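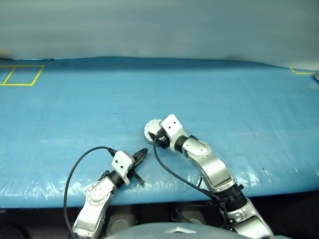
Town wants me to re-register as a resident for the rec center every year. Can they do that?
Asked 9 Jul 2018 in Parks, Pools & Recreation

I've lived in the same house for six years and swim laps at the municipal pool four mornings a week. In May the front desk told me my resident rate had "lapsed" and that I would be charged the non-resident rate until I proved I still live here. The difference is $215 for the season, so I'm not going to shrug and pay it.

I took in my driver's license. Not accepted, as it only shows where I lived when it was issued. I took in my water bill, which is mailed to me by the same city, from the same building, possibly from the next desk over. Not accepted either, because it was more than 60 days old. We get billed quarterly. You may see the problem.

They now use an online system called Elix for memberships, and it has a page where you upload "2 qualifying documents" but doesn't list what qualifies. I uploaded the license and the bill again out of spite and got a green check mark. The desk says the green check mark only means the files arrived.

Has anyone gotten through this? And is there a person above the front desk I can talk to who isn't also the front desk?

3 answers

Michalis Karras
Marked as helpful

I went through the same thing last season. The rule is in the fee schedule the council adopts each year, on the page after the picnic shelter deposits, where people naturally go looking for swimming information. Ours says proof of residency must be "current," and the 60 days is something the department decided on its own.

What worked for me was a property tax statement plus a car registration. Renters can use a signed lease. Take paper copies to the parks office, which is upstairs at city hall and has nothing to do with the desk at the pool. The desk can see your status but can't change it, although they will type for a long time before telling you so.

Ask for the recreation superintendent by title. Ask also for the difference to be credited if you've already paid the higher rate. They won't offer. I had mine back as account credit in two weeks, and I've since spent it on a locker I don't need.

If the superintendent says no, you can write to the parks board. It meets once a month and public comment is at the start, so you don't have to sit through the mower purchase. Keep it short and bring the quarterly billing schedule with you. A city refusing its own water bill for being as old as its own water bills is a pretty easy thing to explain in three minutes.

One more thing — check whether your punch card is a separate item. Mine was, and it kept charging the non-resident price after the membership had been fixed.

lapswimmer_dee

They switched because the old list had almost 3,000 "residents" on it and plenty of them had moved away, or so the lifeguards say. So I get why they did it. I don't get why it has to be every year for people who own a house. Anyway I used my voter card and a bank statement and it went through the first time. Different clerk maybe? Try mornings.

Also your bank statement can be printed from the website, they didn't care that it wasn't the mailed one. Black out the amounts.

Heo

just go to the Y

Comments on this answer:

The Y is $40 more a month and the lanes are full of aqua zumba until ten.

ok then don't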